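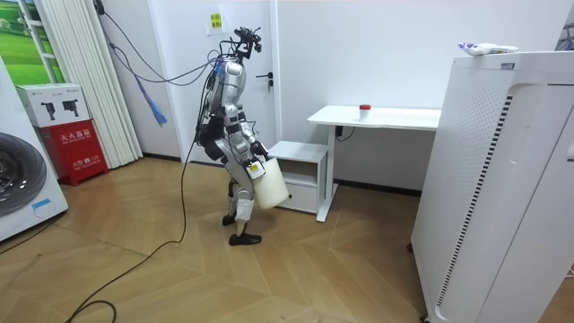 *A white jug in hand, beside the desk.*

Great news for anyone flying out of Dreda -- Zidetti Air is adding six new nonstop routes starting in late May! Sokik and Kassab are first on the list, and both get daily flights, so no more changing planes twice for a weekend at the lake (I've done it, and it eats a whole Saturday).

Intro fares to Sokik start at $39 each way. Book by May 8, 2026 if you want one, and check the bag rules first, as a carry-on costs extra on the lowest fare.

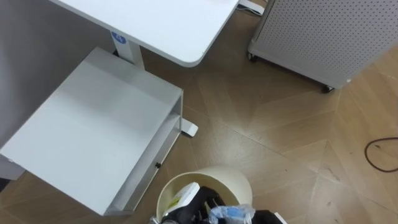 ## Getting to the gate

The 429 bus now runs to the terminal every eight minutes at rush hour, and the stop is right by the departures door.
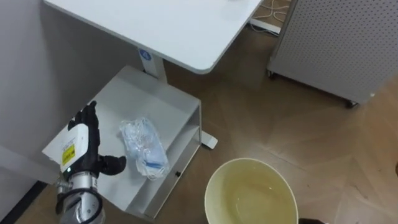
Efthymia Stamatopoulos took it last week and made it from downtown to security in nearly 39 minutes, with time left for coffee. Early flights are trickier -- the first bus leaves at 5:10, so plan on a cab for the Kassab departure.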